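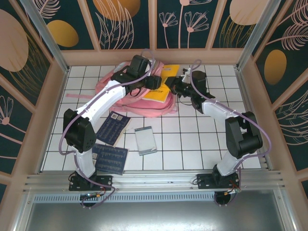 Who decides whether a nominee gets a hearing?
The chair of the committee that receives the nomination. The chair sets the date, draws up the witness list and can let a nomination sit until the session ends.

Week 6: Confirmation of appointments

Reading: course pack, pp. 9 to 11. The Zistarville case is on p. 116.

Stages to know
Nomination. The executive sends a name in writing. Background papers go to committee staff, and members may ask for more.
Hearing. The nominee makes an opening statement and takes questions in order of seniority. Outside witnesses normally follow.
Committee vote. A committee can report a name favourably, unfavourably or with no recommendation. A tie has different effects under different rules, so check the rules before you write about one.
Floor vote. A simple majority is enough in most chambers we cover.

Terms
Recess appointment: a post filled while the chamber is away. It runs out after a fixed time.
Hold: a member's notice that he or she objects to a vote being scheduled. It is a custom and has no force in written law.

For Wednesday
Read the Zistarville case and write one page on this: should a witness who comes forward after the hearing has closed be heard in public or in private? Use at least one argument from the Gustness report. Bring a printed copy.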